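Is the Tadham two-arm folding kit good for a small laundry service? Purple cable question also

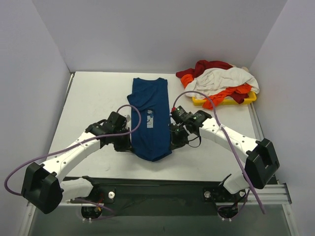 Asked by Polyxeni Balaskas, in Buying Advice

Hello to all. I work for a small laundry service in Pretdale and my boss asked me to write an opinion about the Tadham two-arm kit, the one sold with the folding software from Todex. We have it for a trial until the end of February and after this we must pay or send it back. Mostly we would use it for T-shirts, because we get them from sports clubs and they are boring to fold by hand. The setup is the standard one from their guide, white table with walls on three sides, clothes waiting in the yellow tray at the back right corner, and the shirt in the middle with one gripper on each side. My first worry is the purple cable. On both arms it makes a big arc above the gripper before it goes down along the arm, and it is held only with small white cable ties. On the right side this arc goes up quite near to the clothes pile. Can a sleeve catch on it? The guide says only "leave sufficient slack" and gives no length.

My second question is about the folding. The software folds the shirt lengthwise first into a long strip and then it takes the low end. With our dark blue shirts this end gets bunched a little between the grippers. Is it a setting or is it how the product works?

Third, the service plan. Todex offers a plan at 600 per year and the seller pushes it very much. Do I need it if we have one person who is not afraid of screws? I have read the whole manual two times and I did not find what the plan includes, only a phone number.

Thank you in advance and sorry for my long text.

3 answers

Kosmas Rallis
Marked as helpful

I have used the same kit for more than a year in a repair and alterations shop, so I can answer most of this.

Cable: the arc must be there, otherwise the wrist pulls on the connector when it turns. Don't make it short. What you can do is move the last cable tie a little closer to the wrist, so the arc is lower and stiffer. Move the arm by hand through the full range with the power off, and look at the connector when the wrist is turned to the end. If it pulls, give back some cable. For the tray, I would move it a few inches away from the right arm and teach the pick position again. The teaching is in the Stations menu, and you have to save it twice, once for the station and once for the job. I lost an afternoon with this.

Bunching: it is a setting, at least partly. In the fold recipe there is a value called Close Width. Ours came at 20 and this was too tight for thin cotton. Open it in small steps and run the same shirt again each time. If you change shirt and setting together you will not learn anything. Also check the shirt is flat at the collar end before the grippers go to the bottom. When there is a flap of cloth hanging out on one side, the strip is wider there and the next fold comes out crooked. I never fixed this completely. Thick shirts are better than thin ones.

Service plan: we paid the first year and did not renew. It covers remote help and software updates, and finger pads at a lower price. It does not cover the motors after the warranty. Ask them to put this in writing for you, maybe it has changed.

Would I buy the kit again? For T-shirts and towels yes. For shirts with buttons, no.

Efthymia Galanis

Stergiou sells spare finger pads that fit, part 1134. They are softer than the original and hold thin cloth better, but they wear out faster. Use the short screws that come in the bag.

Hortensia Pacheco

too expensive in my opinion, a person folds faster. for the same money you can get a good used folding machine, I saw one for 1000

Comment from Polyxeni Balaskas

Thank you Kosmas, this is very clear. I opened the Close Width a bit and the end of the shirt looks better, but I have tried only two shirts. I will do the tray tomorrow morning, when my boss is not waiting for the table. Hortensia, we looked at a used folding machine also, but it is too wide for our door.

Comment from Kosmas Rallis

Good. Write down the old value before you change more, the software does not keep it.

Comment from Michalis Liapis

Does the pick position also need to be taught again if only the height of the tray changes? We have a deeper one.

Comment from Kosmas Rallis

Yes, the same menu. Save twice.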